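Sedden revises desk lighting guidance for home workrooms

New guidance on window placement and desk lighting in home workrooms takes effect in Sedden in March. It replaces a four-page leaflet that dealt mainly with ceiling fixtures and gave little attention to daylight.

The revised text covers rooms used for paid work or study for more than three hours a day. It applies to rental units registered with the town and is advisory for owner-occupied homes.

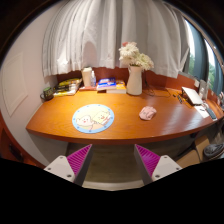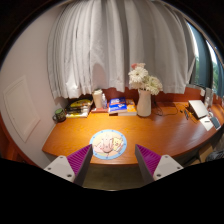
Wooden desks with a glossy finish can reflect daylight toward the user.

The main change concerns glare. The old leaflet set a single minimum light level at the work surface and treated anything above it as acceptable. The new guidance keeps the minimum and adds an upper limit for direct daylight on the desk during working hours. Readings are to be taken at three points along the front edge and one at the center, with the meter flat on the surface and all lamps off. A second set is taken with lamps on after sunset.

The limits are based on a survey of 106 registered rentals in the Zuta and Gidey districts. Surveyors took 1536 readings over one winter and one summer. Of these, 766 were above the new upper limit, most of them in rooms facing south or west. Readings below the minimum were less common and were concentrated in ground-floor units in Gidey, where the spacing between buildings is narrow.

Surface finish is addressed for the first time. A high-gloss top reflects a bright patch of window back at the user at low sun angles, even when the meter reading at the desk is within limits. The guidance does not prohibit gloss finishes in furnished rentals. It asks landlords to place glossy desks so that the user's line of sight runs at 90 degrees to the window, or to supply a matte desk cover of a size that reaches from the front edge to the back of the keyboard area.

Window coverings are sorted into three classes: sheer, light-filtering and blackout. A sheer curtain meets the requirement in north-facing rooms. In other rooms it must be paired with a blind or a second curtain that can be drawn separately. Coverings must be adjustable from a standing position without moving furniture. Fixed film applied to the glass is not counted as a covering, and units that rely on it will be treated as having none.

Task lamps are required where the evening reading at the desk falls below the minimum. The lamp must be dimmable, must have a shade that hides the bulb from a seated user, and must not depend on an extension cord that crosses a walkway. Ceiling fixtures directly above or behind the chair are discouraged on the grounds that they cast the user's own shadow across the work area.

The survey used handheld meters supplied by Danex, which were checked against a reference unit at the start of each day. Two meters drifted outside tolerance during the summer round and their readings were discarded. The totals given in the report exclude them.

Landlords with registered units will receive a self-check form with the annual renewal packet. The form asks for window direction, covering class, desk finish and the four daytime readings. Meters can be borrowed from the town housing office for up to five days at no charge. Units that exceed the limit have until the following renewal to make changes, and no fee is attached to a first failed check.

Several points raised during the comment period were left out of the final text. Screen brightness was judged to be outside the scope of a housing document. A proposal to set a minimum distance between desk and window was dropped after trial measurements in Zuta showed large differences between rooms at the same distance, depending on balcony depth and nearby trees. Color temperature is mentioned only in a note, which recommends that lamps used at one desk be matched to each other.

The guidance also leaves skylights unresolved. Only a handful of attic units were included in the survey, and the report states that the sample was too small to support a separate limit. Until further readings are available, attic workrooms will be assessed under the rules for south-facing windows.

An information session for landlords and tenants will be held at the housing office on Wednesday at 6:30 p.m. Printed copies of the guidance and the self-check form will be available at the front counter.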